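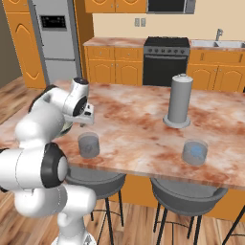 Figure 1. Simulated kitchen used in the project, with the arm over the island countertop.

Pasik Student Robotics Project: Final Report
Submitted October 19, 2025
Project lead: Manee Khunthong

1. Purpose
The Pasik project examined whether a single arm with a gripper could be trained to move drinking glasses on a kitchen island without striking nearby items. All work was carried out in simulation.

2. Method
The team prepared three kitchen layouts in the Pirkent simulator. A paper towel holder was kept on the island as a tall obstacle – early planning in May had used a clear counter. Team members recorded 882 demonstrations by remote control, and two control policies were trained on them.

3. Results
The first policy often closed the gripper too early. The second, which received wrist position as an added input, completed over half of its trials. Most of its remaining failures involved contact with the rim of a glass.

4. Further Work
The Duangkaew group will take over the layouts next term and has asked that the bowl tasks be recorded again at a slower arm speed.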